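Ralto 2 review: task scripting and policy playback for two-arm benches

By Percy Cuadros
Updated 1st August

Ralto is a desktop program for teaching, running and checking tasks on a pair of small robot arms. It comes from Ondelach, who used to sell it only with their own controller. Version 2 runs on an ordinary Linux machine and talks to most common servo buses, so I bought a single-seat licence and used it on our bench at Plamanau.

The task I chose was weighing out dried soybeans. One arm handles a scoop, the beans start in a clear container, and they go into a bowl standing on a kitchen scale. It is a dull job but a useful one for testing software. The scoop has to be held at a sensible angle, the beans shift every time you dig into them, and the display on the scale tells you how far off you are.

Setting up

Installation took one evening. The package found both arms on the first try and gave them sensible names, which the older version never managed. Calibration is a wizard with 7 screens. You move each arm to a set of poses, press a key, and Ralto works out where the two bases sit in relation to each other. I had to repeat the right arm once after typing the wrong joint limit into the config file. The error message named the joint and the line number. 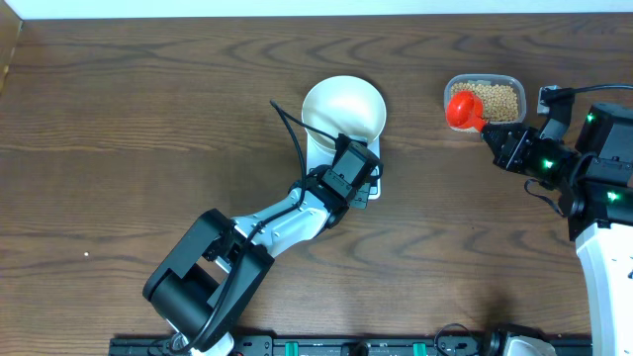

The planner treats the arms as one system by default. You can split them, and for this task I tried it both ways. As one system, the planning is slower but the arms keep a proper distance from each other. Split, each arm plans on its own and a separate collision check stops them if they get too close. That check is cautious. It halted the run several times when there was plenty of room, and the margin can only be changed in the config file, followed by a restart. I would like a slider for this.

Perception

Ralto takes in the overhead view and the wrist views together and shows them side by side in the main window. You can click an object in one view and the program tries to find it in the others. It did well with the scoop and the bowl. It did less well with the clear container, where the outline jumped about until I drew the box by hand and locked it.

Reading the scale is the weak part. There is a display reader add-on, and from overhead it was right often enough to be useful. From the wrist it was poor. Small digits on a grey screen at a slant are hard for any reader, and Ralto gives you a number anyway with no confidence value beside it. I ended up writing a short script that throws away any reading which differs between two samples. It should be built in.

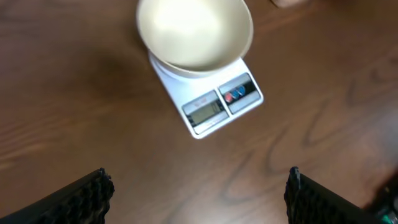 Recording and playback

This is what most people will buy it for, and it is good. You drive the arms by hand, Ralto records joints and video on one clock, and the timeline lets you trim, label and discard episodes quickly. I recorded 127 episodes of the weighing task. Maribel Castaño, who shares the bench with me, did the labelling and had no trouble learning the shortcuts.

Each episode begins from a saved start layout. Ralto lays a faint outline of that layout over the live view so you can put things back where they were. I had expected to switch it off and never did. 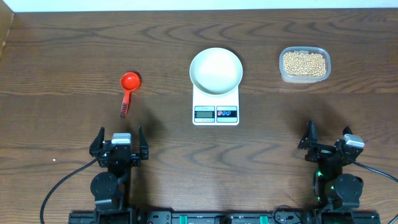
Start layout: scoop on the left, bowl on the scale, beans on the right.

Training is done elsewhere. Ralto exports to the usual formats, and I used Tamayo for that side of things because it was already on our server. The export was clean apart from the gripper values, which came out on a scale of 0 to 1 when the manual says degrees. Ondelach support replied the next day and said the manual is wrong. A corrected one is due in September.

Playback of a trained policy has a speed limit, a pause key and a step mode. Step mode is excellent for pouring. You can hold the scoop at any angle, look at the planned joint path and decide whether to let it carry on — and if you take over by hand at that point, the correction is saved as a new episode. The hand-over is smooth at low speed. At full speed there is a small jerk in the wrist, enough to matter with a scoop of beans.

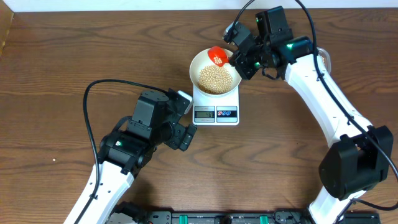
Problems

Ralto crashed 3 times while I was testing, always while switching camera layouts with a recording open. The episode in progress was lost each time but the earlier ones were safe. Memory use climbs over a long session too, and I took to restarting it at lunch.

The licence is tied to one machine. Moving it means an email to Ondelach and a wait.

Verdict

I am keeping it. The recording and step mode save enough time to make up for the display reader and the stiff collision margin. If you only have one arm, the free tools will do most of this already. With two, Ralto is worth the money, but download the trial first and check it against your own cameras.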